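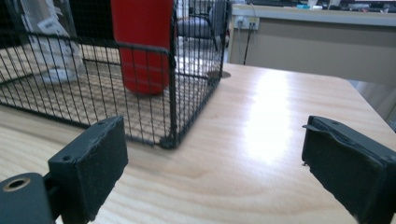 ok desk clearout thread, because I said I'd do it before November and it's somehow still October. Started with the black wire mesh cage thing everybody dumps stuff in. There's a tall red cylinder standing in it and I'm not making any decisions about that one tonight. It stays. Cage stays too, good cage, I just want it off the big table and onto the shelf by the door.

Romana Hudec
2026-10-25
322 likes · 3 replies

Rules for this week. Table is for working. Table isnt for mail, chargers, lunch, or the Dallport catalogs (why do we get 2 copies every single time)

Bought the Sivness trays. The shallow ones. They slide around a bit on the shelf but whatever, cheap, and they stack. Pens in one, tape and scissors in the other, done. If it doesn't fit in a tray it goes home with whoever brought it.
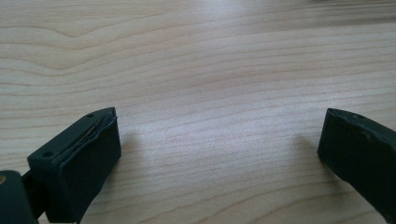
Cables were the worst of it. Pulled out a whole knot from the drawer and gave myself until the end of one podcast. Anything with a plug I couldn't name went in the recycling bag. Labeled the rest with masking tape, folded over so it doesnt peel. Did the same at Vidal back when I was there and those labels outlasted me lol

Also, wood tables. Please stop using the kitchen spray on them. It leaves that sticky film and then every bit of dust moves in permanantly. Damp cloth, wrung out hard, go with the grain, dry cloth right after. I do the long way first and then just the corners. Takes no time.

5 shares

And coasters!! I put a stack by the kettle, use them. I dont care if your mug has a flat bottom.
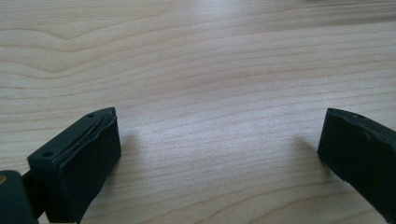
That grain though. Wavy top left, nearly straight by the middle.

Somebody asked on the last thread if we should oil it. No idea what finish is on there so I'm leaving it alone. If you know the pale Wullusport tables and what they like, reply, I'll try whatever on the underside first.

Paid 2000 for the full set of furniture secondhand, chairs included, still pleased about it. Gray chairs are comfier than they look.

Left to do: the counter. Not looking at the counter. Counter is Tuesday with the good trash bags and a coffee.

Ok trays are on the shelf, lamp's going back, I need to find dinner. Will post the shelf when the labels are on.

2 replies · Share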